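Tustetti Box Set, Review After Two Viewings

I bought the Tustetti box set in August, because my old discs of the series did not play well anymore. It has all 11 films about the space courier, plus a book of 500 pages with drawings and notes from the set. The publisher is Skerer, and they printed 2,000 copies. Mine came with a small bend in one corner of the box.

The picture is much better than before. In the second film the chase over the salt lake was always gray and muddy, and now I can follow who is shooting at whom. The sound is a different story. Voices are too low and the explosions are too loud, so in the evening I keep the remote control in my hand. Films four and five have the worst mix.

I like the book more than I expected. The chapter about Hutapea, the planet of the miners, explains how they built the tunnels in miniature. The chapter about the music is short and repeats what is in the commentary.
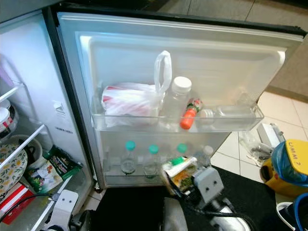
The commentary tracks are only on the first six films, and the box does not say this clearly. My friend Adi Goh, who lent me his Mekonano player for the test, thinks the last film should have one too - it is the film with the most changes from the script. I agree with him. The menus are also slow, 12 seconds before the first one opens.

If you have the older discs and they still work, wait for a lower price. For a new viewer I would say yes, buy it, but start with film two.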